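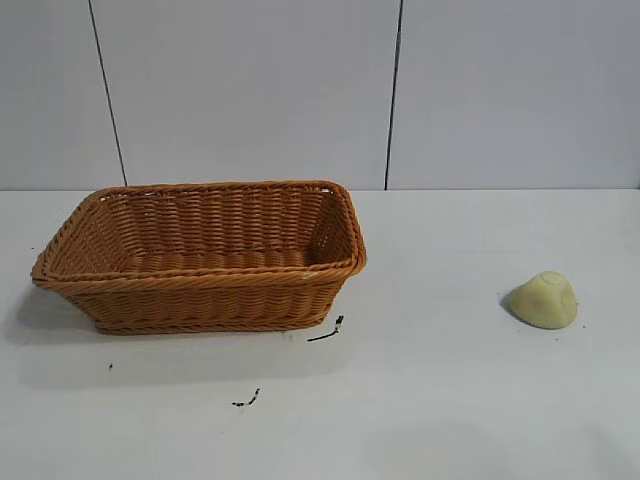 According to Haris Cheema, the Premilden Light Railway was "built to carry slate, kept open to carry sheep, and saved so that grown adults could argue about paint." The line itself is a narrow gauge railway running from Premilden to the old quarry at Danzer, and most accounts of it agree with him on at least the first two points.

History

The railway was promoted by the owners of the Danzer quarry, who had grown tired of paying carters. The prospectus promised passengers, parcels and a connection to the main line. The connection was never built, the main line company having taken one look at the proposed junction and gone quiet. Slate was moved by rail as far as Premilden, then unloaded and handed to the same carters.

Passenger trains began the following September. The timetable showed two a day in each direction, although the railway owned one coach, and a morning train that ran late simply became the afternoon one. Takings in the first full year came to 614 pounds, which the directors described as encouraging.

Traffic fell away once the better slate was gone. Regular service ended without ceremony — the last train was also the last anyone remembered to put in the register — and the track was left where it lay.

Locomotives

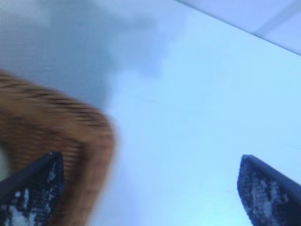 Two engines worked the line for most of its life. Feltura, a small four-wheeled tank engine, was delivered new and proved well suited to the job as long as the job was downhill. Loaded trains from the quarry gave it no trouble. Returning the empties was another matter, and on wet rails the crew often took them up in two trips.

Brutero was bought secondhand to deal with this. It was a six-wheeled engine of much greater weight, and it put power to the rail very well indeed, until the rail gave way. After three derailments on the curve below Danzer it was limited to the lower half of the route, where there were no hills for it to climb. It was later fitted with a shorter chimney, for reasons the surviving paperwork leaves out.

Preservation

A society was formed to reopen the line, beginning with 200 yards of track at Premilden. It now has almost 3,000 members and runs trains over the lower section. Feltura has been restored to working order. Brutero is awaiting a boiler, as it has been for 20 years.

The livery remains in dispute. Feltura is currently dark green, based on paint scrapings from inside the cab.

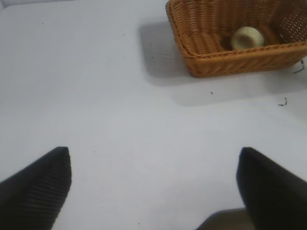
One correspondent to the society's journal maintains that the scrapings prove only what color the inside of the cab was, and that the outside was black, "as anyone's grandfather could have told them." The journal has closed the correspondence twice.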